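Search this blog Enter keywords Go

28 Apr 2022

Changing how I send money abroad

I send money to my parents every month, and for years I did it through my bank. It was easy because I'd set it up once and never looked at it again. Last month I finally read the statement properly and saw what I was paying in fees and a poor exchange rate. Over a year it came to more than I spend on my phone.

So I tried Jurent first. Signing up took an evening, mostly because it wouldn't accept the first photo of my driving licence. The fee is a flat £3 and the rate was better than my bank's. The money arrived the next morning.

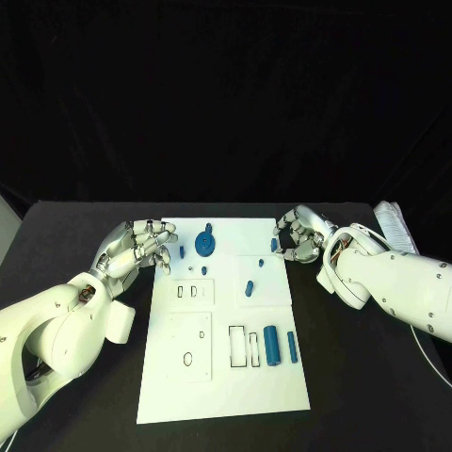 Stollamel was the second one I tried. There's no fee at all if you send less than £900, but the rate is a bit worse, so you pay for it that way. I put the same amount into both apps at the same time and Jurent came out ahead, though only just. On a small transfer Stollamel would win.

Both have a limit of £2000 a month until you send them more paperwork. That's fine for me - I've never gone near it.
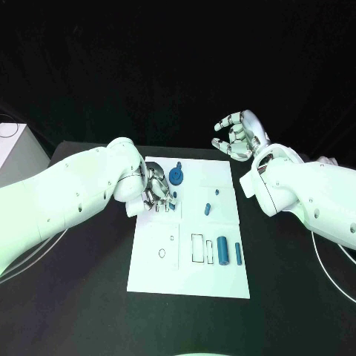
Can you cancel a transfer once it's been sent? With Jurent you get 60 minutes, as long as the money hasn't been paid out, and the fee comes back too. Stollamel only lets you cancel while it still says "pending", and mine said that for a very short time.

I also looked at Hyun, but it only pays out in cash at a shop counter, and the nearest one to my parents is a bus ride away. It might suit someone whose family don't use a bank.

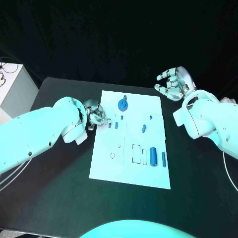 The thing I'd check before any of this is the name on the receiving account. My mother's account has her middle name on it and I'd left it off, so my second payment was held for two days. Support sorted it by email, but I had to ask twice.

I'll stay with Jurent for the May payment. A reader has suggested Porkik as well, and I'll look at that when I next have a free evening.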